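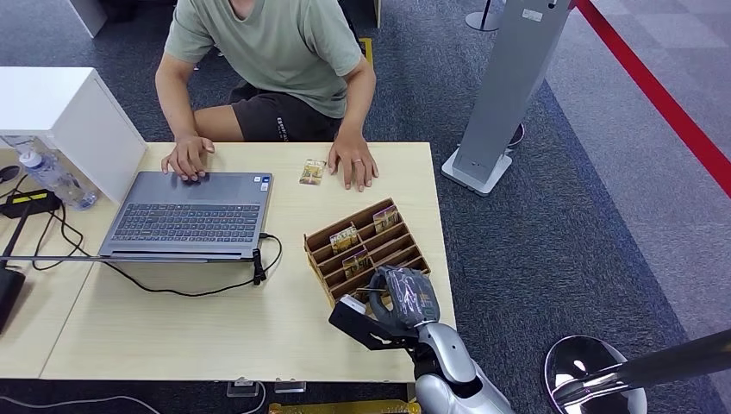

# Does a Bigger Tree Really Cool a Street?

Baptiste Pons, Geography project

I picked this topic in August, walking home along Verkesgate with the sun on my neck. The stretch by the bakery is fine, and then you pass the last linden and it's like somebody opened an oven. I wanted to know how big that difference was and whether the size of the tree mattered (my guess was yes, a lot!).

## What I measured

I used an ordinary outdoor thermometer and a tape measure. On each visit I took the air temperature at chest height in the shade of a tree, then again in full sun on the same sidewalk, waiting until the reading stopped moving. I also measured around each trunk, because trunk size was the only thing I could get without a ladder.

In the end I had 20 trees on two streets, Verkesgate and Riviere, and 200 pairs of readings. All of them were taken between noon and three in the afternoon.

## What came out

Shade won nearly every time, as you'd expect, but the gap was smaller than I thought it would be. Across all the readings the average difference was 2 degrees Celsius. My skin would have sworn it was ten! After reading up on this I learned why: a lot of what we feel in the sun is heat landing directly on us, and an air thermometer mostly misses it. I think that was my favorite part of the whole project.

The thickest tree, the old plane tree at the Riviere end, measures 155 cm around. It did not have the coolest shade. Two much thinner lindens beat it on most days, and they stand close together, so their crowns overlap and you get one long patch of shade with hardly any gaps. The plane tree had been pruned hard and let in plenty of light.

So trunk size turned out to be a poor stand-in for shade. If I started over I would measure the width of the shadow on the ground, which is easy and takes one helper.

## Problems

- Parked cars. A dark hood next to you pushes the reading up, and I didn't write down where the cars were until the second week.
- Wind on Riviere, which is wider and more open.
- I left the thermometer in the sun once and had to throw out that afternoon's numbers.

## Next

I'd love to repeat this with a surface thermometer pointed at the pavement and at the benches.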